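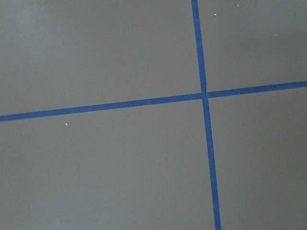
Category: Shipping integrations / Weight capture

Ticket 551 - Dorstead order sync posts zero weight to carrier labels
Status: Resolved
Product: Sarnum Warehouse, Peten connector

Problem
Since the October connector update, orders imported from the Gauthier storefront reach the label step with a package weight of 0. Labels print, but the carrier rejects the manifest at close. Orders keyed by hand are not affected.

Steps tried
Restarted the Peten service. No change.
Cleared the import queue and pulled the same orders again. Weight still 0.
Compared a good order and a bad order in the export file. Both carry the weight, so the loss is on the import side.

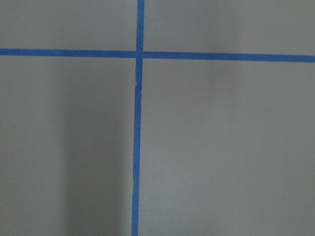 The connector log shows 495 line items read and 40 skipped with "unit not recognized." The skipped items all use "g" in lower case. Items with "G" or "OZ" pass. The older connector ignored case - the new one does not, and it writes a zero when the lookup fails.

Weight unit table before the fix:
G = gram
OZ = ounce
LB = pound 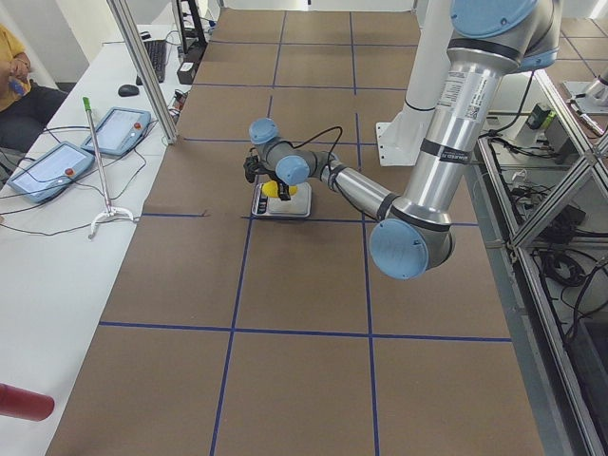

Yellow item held just above a white digital scale.

Fix
Open Setup, Units, Weight and add a lower case alias for each unit. Save, then run Rebuild Lookup. The rebuild has to finish before the next import or the old table stays in memory. Orders already imported must be deleted from the queue and pulled again, as the stored zero is not recalculated.
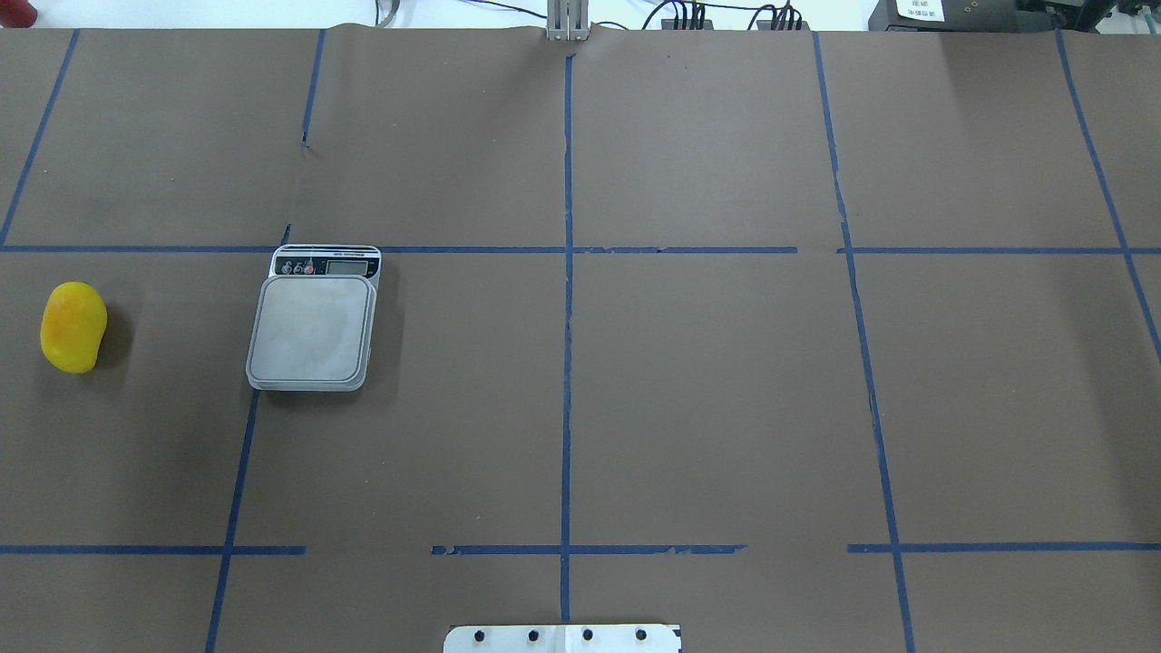

Retested Wednesday with 4 orders from the affected batch. All posted the correct weight and the manifest closed with no rejects. Log shows no skipped items.

Open item: the connector should stop the import on an unknown unit. Logged as a change request - no release assigned.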